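Tallton Works Talk > Shop Floor > Automation and jobs

Thread: Grippers on the blade bench, who's had it?

mardybench
They started on our bench in March. Wamuneck (we do blades, sharpening and refitting, 65 of us on site) has four of us picking blades up with a hand-held gripper instead of our fingers, so that a robot can learn it from us. Guvar supply the kit. We've been told no jobs are going. We were told that about the packing line as well, and there were 12 on that and now there are 5.

Anyone been through this? What did you ask for, and did you get it?

kbrito_tallton
Kelly Brito here, I'm on the same site so I'll use my name. I don't think it's as grim as that. The packing line went because the contract went. I've had two cut thumbs in that job and if a machine wants to hold the sharp end it can have it.

mardybench
The contract went to a place with a packing robot, Kelly.

oldfettler
We had Guvar in at Laskowska. Same speech. What changed first was the pace. A blade you'd turn over and look at in a second takes far longer through a gripper, and your numbers drop, and then you've got a supervisor asking about your numbers. Get it in writing that gripper hours don't count towards your rate. Ours did count until Orhun Coşkun from the union went in and had a row about it.

The other thing is feel. I can tell a bad edge with my thumbnail. Holding it like this I can tell you it's a blade and that's your lot:
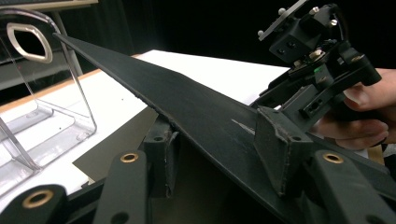 Reply 5 – noura_t
I've done a fair few shifts on one and I half agree. You do lose the feel. But you start looking harder, I was spotting scratches I'd have gone straight past. My wrist was sore by dinner though, and the answer I got was "swap hands".

Pay: we got nothing extra at first. Ask what they pay the engineers to stand behind you.

Reply 6 – mardybench
That's my point really. Thirty years of knowing how to pick a thing up and it goes to Guvar for the normal hourly rate. Zofia Czarnecka in our office says it's "part of normal duties". It's not in my duties, I went and read them.

Reply 7 – pdq_sheffielder
Sorry but somebody showed you how to do it and you didn't pay them either. If the robot's any good it'll come whether you help or not. I'd sooner be the bloke who knows how it works.

Reply 8 – oldfettler
They said that to us. We had one lad kept on to mind the machine and he spends his day clearing jams. Ask him if he knows how it works.

Reply 9 – kbrito_tallton
Still got a job though.

Reply 10 – mardybench
One has. Anyway, meeting's at 2.30. I'm asking for the rate thing in writing, a break every hour for wrists, and who keeps the recordings if one of us leaves. Noura, did you ever find out about the recordings?

Reply 11 – noura_t
No. Asked twice.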